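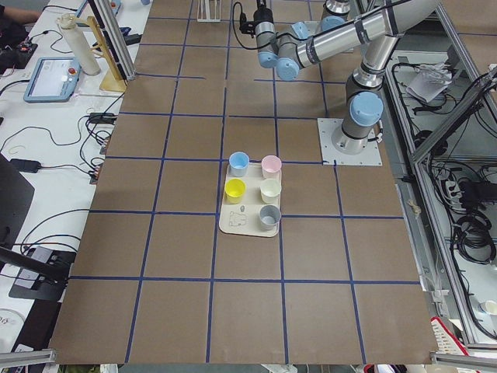 Nuria Esteban is late to her own kitchen. She has gone downstairs to argue with a delivery driver, and when she comes back she has lost the argument and gained a crate of turnips.

"I ordered fennel," she says. "Now it's a turnip week."

Esteban runs Okon, a supper club that seats 12 people in what used to be a tailor's shop in Toledo. She cooks, she pours, and she washes up. The menu is whatever she says it is, and guests who write ahead to ask for it get a polite reply containing no information. The waiting list runs to almost 90 names, a figure she mentions twice.

She didn't set out to cook. She spent her twenties translating instruction manuals for Skedamico, a maker of garden pumps, and still talks about the work with a kind of wounded affection. "You learn to be clear," she says. "You also learn that people will put their hand in anything."

The cooking started when her sister moved out and left behind a freezer full of rabbit. Friends came to help her get through it, then brought friends of their own, and by March she was charging them. "I thought they would stop coming. They asked if there was dessert."

There is dessert now, though she resents it. Sugar bores her, and she serves the same almond custard every night in small portions. One guest suggested a chocolate option. "He was very nice about it," she says. "He has not been back, but I think he moved."

Her real passion is broth. She keeps two pots going, one for fish and one for everything else, and talks about them the way other people talk about their teenagers. She gets up at 3 in the morning to look at the second one. Does it need looking at? "No. But I would be lying there wondering."

Last year a restaurant group called Palell offered to open a bigger Okon with a proper dining room and, as their letter put it, a story wall. Esteban went to the meeting because there was lunch. "The lunch was cold," she says, and that seems to have settled it. She kept the letter, which is now folded under one leg of the stove.

So no expansion? She has started peeling a turnip and gives the question some thought - or gives the turnip some thought, it's hard to tell.

"I might buy another chair," she says.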